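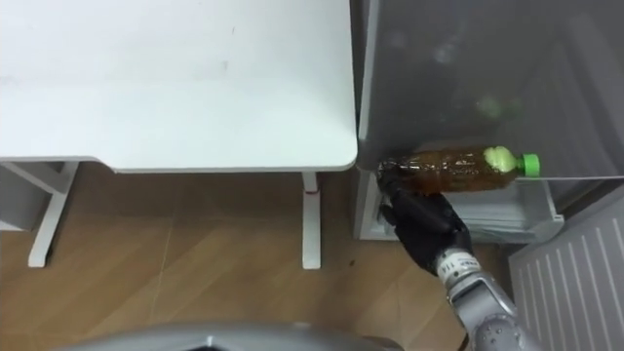
# 第4章 木质地面材料的含水率与尺寸变化

前3章讨论了室内地面的荷载、基层平整度和常用面层材料的分类。本章转入木质面层在使用期间的尺寸变化。这一变化的幅度以单块板计通常很小,但地面由许多块板连续拼接而成,位移沿铺装方向累积,最后集中表现在墙边、门槛和固定家具的根部。地面工程中常见的拼缝开裂、板面起拱和踢脚线脱开,多数可以归结为含水率变化与约束条件之间的矛盾。

本章所称“木质面层”包括实木地板、多层实木复合地板和以纤维板为基材的强化地板。软木、竹材及石塑类面层的湿胀机理与此不同,另见第6章。

## 学习要求

学完本章后,读者应能够:

- 区分绝对含水率与相对含水率,并由称重数据计算二者;
- 说明自由水与结合水的区别,以及纤维饱和点的意义;
- 根据室内温度和相对湿度判断木质材料吸湿或解吸的方向;
- 估算铺装宽度上的累积位移,确定周边伸缩缝的宽度;
- 根据拼缝、翘曲和起拱的形态,对地面缺陷的成因作初步判断。

学习本章需要具备湿空气的基本概念。对相对湿度与含湿量的关系不熟悉的读者,应先复习附录中的焓湿图部分。

## 4.1 含水率的定义

木材中的水分以两种状态存在。充满细胞腔和细胞间隙的水称为自由水,吸附在细胞壁内、与纤维素和半纤维素的羟基以氢键结合的水称为结合水。湿材干燥时,自由水先行蒸发;当自由水全部排出而细胞壁仍为结合水所饱和时,对应的含水率称为纤维饱和点。

纤维饱和点是讨论尺寸变化的分界。高于该点时,水分的增减只影响质量和导热性能,外形尺寸基本不变。低于该点时,结合水进出细胞壁,细胞壁随之增厚或变薄,材料表现为湿胀或干缩。成品地板的含水率远低于纤维饱和点,因此在整个使用期内始终处于尺寸敏感区间。

工程上默认采用绝对含水率,以全干质量为分母:

$$
W = \frac{m_1 - m_0}{m_0} \times 100\%
$$

式中:$W$ 为绝对含水率;$m_1$ 为试样的初始质量;$m_0$ 为试样烘至恒重后的质量。

造纸和燃料行业常用相对含水率,以初始质量为分母:

$$
W' = \frac{m_1 - m_0}{m_1} \times 100\%
$$

两种定义在低含水率时数值接近,在湿材中则相差悬殊。查阅不同行业的资料时,应首先确认分母。

**例题** 从一块强化地板的基材上截取试样,初始质量为200 g,烘至恒重后为194 g。求绝对含水率与相对含水率。

**解** 水分质量为6 g。绝对含水率为 6/194,即3.1%;相对含水率为 6/200,即3.0%。

本例中二者仅差一个末位数字。需要注意的是,3.1%的结果明显偏低,说明该试样取自长期采暖而未加湿的环境,或者在取样后未及时密封。截取的试样应立即去除毛刺,装入密封袋,并在当日完成首次称量。

### 4.1.1 测量方法的选择

烘干法是基准方法,其缺点是破坏试样、耗时较长,不适用于已完成铺装的地面。若材料含有挥发性树脂或浸渍剂,烘干时的质量损失不全是水分,结果偏高。

电阻式测湿仪利用木材电阻随含水率下降而升高的性质,测量时将两根探针刺入板内。读数受树种、温度和探针深度影响,须按仪器附表修正。纤维板中含有胶黏剂和防水剂,天然木材的修正表对其不适用。

电容式测湿仪不破坏表面,适于普查。其读数反映一定深度内的平均介电性质,下方如有金属网、采暖管或潮湿的找平层,读数会受到干扰。通常的做法是先用电容式仪器找出异常区域,再在隐蔽位置用探针复测,必要时取样烘干。三种方法所得的数值不应混列于同一张表内。

## 4.2 平衡含水率

将木材置于温度和相对湿度恒定的空气中,经过足够长的时间,其吸湿速率与解吸速率相等,此时的含水率称为平衡含水率。平衡含水率主要取决于相对湿度,温度的影响较弱。相对湿度升高,平衡含水率升高;在相对湿度不变的条件下,温度升高使平衡含水率略有下降。

同一相对湿度下,由湿到干所达到的平衡值高于由干到湿所达到的平衡值,这一现象称为吸湿滞后。滞后的存在意味着材料的湿度历程会影响其当前含水率。在高湿仓库中存放过的地板移入干燥房间后,即使静置时间足够,其最终含水率仍会略高于一直在干燥环境中存放的同批产品。

对工程更为重要的是达到平衡所需的时间。板材表层对空气湿度的响应较快,芯层则明显滞后。表面漆膜、浸渍纸耐磨层和背面平衡层都会减缓水分交换,水分于是较多地经由板边和榫槽进出。因此,一天之内的湿度波动通常不会引起可测量的整体位移,季节性变化则会。7月与采暖季的含水率之差,是计算伸缩缝时应采用的依据。

### 4.2.1 采暖期的干燥效应

冬季室外空气的相对湿度可能很高,但含湿量很低。这部分空气进入室内并被加热后,含湿量不变,饱和含湿量增大,相对湿度随之大幅下降。房间换气量越大,室内越干燥。采用地面辐射采暖时,板底温度高于室温,紧邻板底的空气相对湿度更低,板底先于板面失水,可能在初期引起横向的凸形弯曲。

由此可以得到一条实用的推论:同样的室内温度下,换气量大而无加湿的办公用房,其地板在冬季的收缩量往往大于居住用房。居住用房内的炊事、洗浴和植物均为湿源,对含水率的下降有一定缓冲作用。

## 4.3 湿胀干缩的各向异性

天然木材的干缩具有明显的方向性。弦向干缩最大,径向次之,顺纹方向最小,一般计算中可以忽略顺纹干缩。弦切板的宽度方向接近弦向,宽度变化较大;径切板的宽度方向接近径向,宽度变化较小。弦向与径向干缩之差还会使弦切板产生瓦形翘曲。

在纤维饱和点以下,可近似认为尺寸变化与含水率变化成正比:

$$
\Delta L = L \cdot K \cdot \Delta W
$$

式中:$\Delta L$ 为尺寸变化量;$L$ 为计算方向上的初始尺寸;$K$ 为含水率每变化一个百分点时的线变形系数;$\Delta W$ 为以百分点计的含水率变化量。

多层实木复合地板由纹理方向交错的单板胶合而成,相邻层互相约束,宽度方向的变形系数小于同树种实木。约束并未消除单板的变形趋势,只是将其转化为层间应力。胶层质量不良时,应力释放的结果是表板开裂或分层。

强化地板的基材为纤维板。纤维在板面内的取向大致随机,长、宽两个方向的变形系数相近,厚度方向则显著较大。板边进水后出现的局部隆起即为厚度膨胀所致。热压时纤维被压缩,吸水后压缩变形部分恢复,这部分厚度增量在重新干燥后不能完全消失,所以隆起的板边通常无法通过除湿复原。

面层花纹与基材性质没有必然联系。印有顺直木纹的强化地板,其长度方向同样会发生不可忽略的位移。设计人员若按实木的经验忽略长度方向的变形,所留的端部伸缩缝将偏小。

## 4.4 约束与伸缩缝

浮铺地面不与基层固定,板块以锁扣或胶接方式连成整体,可在衬垫上滑动。理想情况下,整片地面以中部某点为中心向四周均匀伸缩,每侧墙边承担总位移的一半。实际的不动点由摩擦力的分布决定,而摩擦力与竖向荷载成正比。沿一侧墙布置重型书柜时,不动点会向该侧偏移,对侧的位移增大。

伸缩缝的最小宽度按下式确定:

$$
b = \beta \cdot \Delta L_{\max} + b_0
$$

式中:$\beta$ 为位移分配系数,对称荷载取0.5,单侧有集中荷载时取1;$\Delta L_{\max}$ 为使用期内的最大膨胀量;$b_0$ 为施工余量,用以补偿墙面不直和切割误差。

系数 $\beta$ 取1对应于地面完全单向伸缩的极端情形。若不能预先知道家具布置,应按这一情形计算。

下列部位属于隐性约束,图纸上往往没有标注:

1. 穿过地板的立管和线管,其周围的开孔应按伸缩缝宽度扩大;
2. 用螺钉穿透地板固定于基层的门吸和家具支座;
3. 门套底端与地板顶紧的位置;
4. 灌注了硬性填缝料的墙边缝。

踢脚线应固定在墙面上,不得钉入地板。其底边与板面之间宜留有不妨碍滑动的微小间隙。

### 4.4.1 普通家具的影响

以细腿支承的桌椅自重较小,接触面积也小,对整片浮铺地面的水平约束一般可以忽略。此类家具的主要影响是局部压痕和表面磨损,应在支腿底部加设垫片。垫片内嵌入砂粒后会成为磨料,需要定期检查更换。

固定式橱柜则应先安装,地板铺至柜体前缘并留缝,再用柜脚挡板遮盖。将整片浮铺地板压在满载柜体之下,等于在该处设置了固定端。

## 4.5 案例:Tillman办公楼三层的拼缝开裂

Tillman办公楼三层采用浮铺强化地板,地板由Pilell供货,Worklow负责铺装。工程于夏季完工,采暖开始后,走廊一侧的端接缝陆续张开,窗侧则未见异常。业主最初认为是锁扣加工偏差,要求整层更换。

检测工程师Rafferty Park对该层进行了调查。调查没有从锁扣尺寸入手,而是先复核约束条件。窗侧沿墙设有成排文件柜,柜体满载,柜底有连续的金属底框。走廊侧为轻型桌椅。门槛处的扣条压紧了板端,扣条下的缝隙中又填有已经硬化的密封胶。

上述布置使同一片地面在两处受到约束。含水率下降时,板片不能整体向中部收缩,拉力由中间的锁扣承担,最终在锁扣最弱的端接缝处释放。取样测定的含水率低于出厂检验值,说明确有干缩发生;锁扣的加工尺寸则在图纸公差之内。

处理措施包括清除门槛处的硬化密封胶,更换为允许滑动的扣条,并在门洞处将地面断开为两个独立区域。已损坏锁扣的板块予以更换,其余板块保留。室内另行安装了Lesitz型加湿机组,用以减小采暖期的湿度降幅。

就方法而言,本案例有两点值得注意。第一,裂缝出现的位置与约束所在的位置并不重合,仅检查裂缝附近容易得出错误结论。第二,含水率下降是必要条件,但在无约束的浮铺地面上,同样的含水率下降只会使墙边缝变宽,而墙边缝为踢脚线所遮盖。第4.7节将给出该案例的完整计算。

## 4.6 缺陷形态与初步判断

现场判断应从形态开始。表4-1列出常见的对应关系,表中“优先检查项”仅用于安排检查次序,不能代替测量。

| 形态 | 可能的成因 | 优先检查项 |
|---|---|---|
| 板边高、板中低 | 板底含水率高于板面 | 基层含水率、防潮膜搭接 |
| 板中高、板边低 | 板面含水率高于板底,或瓦变后过早打磨 | 清洁方式、打磨记录 |
| 多块板连续拱起 | 膨胀受阻 | 墙边缝、管道周围、扣条 |
| 少数拼缝明显张开 | 干缩受阻且位移集中 | 重型家具、固定件 |
| 拼缝普遍均匀变宽 | 整体干缩 | 室内湿度记录 |
| 板边局部隆起 | 液态水自拼缝渗入 | 漏水点、湿拖痕迹 |

板面的划痕和灰白色擦痕属于磨损问题,与含水率无直接关系,不应列入本表。但耐磨层被磨穿后,基材失去保护,后续的吸水速度会加快,检查时仍应记录其位置。

测量应与记录同时进行。每个测点至少记录仪器类型、探测深度、板面温度、室内温度和相对湿度。缺少环境参数的含水率读数难以与其他季节的数据比较。对于有争议的工程,宜在采暖期和夏季各测一次,测点位置保持不变。

## 思考题

**4-1** 解释为什么成品地板的尺寸变化可以近似视为与含水率变化成正比,而新伐木材在干燥初期不能采用同一公式。

**4-2** 某试样以相对含水率表示的结果被误记为绝对含水率。推导二者的换算关系,并说明误差随含水率增大的变化趋势。

**4-3** 一间矩形办公室采用浮铺强化地板,仅在一条短边布置满载文件柜。试绘出位移沿长度方向的分布示意图,并标出不动点的大致位置。

**4-4** 地面辐射采暖停用后,原先凸形弯曲的板面逐渐恢复平直。说明其中水分迁移的过程,并指出在何种情况下弯曲不能完全恢复。

**4-5** 针对Tillman办公楼的案例,假定门槛处未填充密封胶,而其余条件不变,分析端接缝是否仍可能张开。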